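Unit 7 - Sorting and Storing Materials in a Shared Room

Reading for this unit: the Holtov packet, sections on labels and shelf order. Bring your floor plan from last time.

Why storage is planned first
A shared room changes hands several times a day. If supplies have no fixed home, each group spends its first minutes looking for them. In the Brirkton plan, shelves are drawn before tables, and the distance from shelf to table is kept short.

Terms
Open storage - things kept in view, on shelves or in trays.
Closed storage - cupboards and lidded bins.
Staging - setting out what one session needs, before people arrive.

Choosing a container
Small parts go in clear boxes, so the contents can be checked without opening the lid. Paper bags are fine for a day but tear when handled often. Rope and cord should be coiled before they are put away. Heavy items belong below waist height.

Staging
Put supplies along one side of the table and leave the rest for work. Mixed containers are harder to stack, so keep them in a single group.
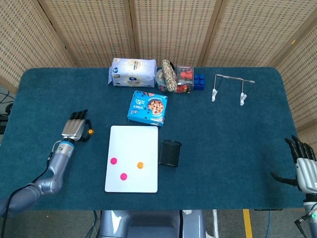

Fig. 3. Supplies grouped along the far edge of a cloth-covered table.

Exercise
The Navarrete room list has 175 entries. Mark each one open or closed, then pick 41 to stage for a morning session. Hand in the list with your floor plan. Labels are covered in Unit 8.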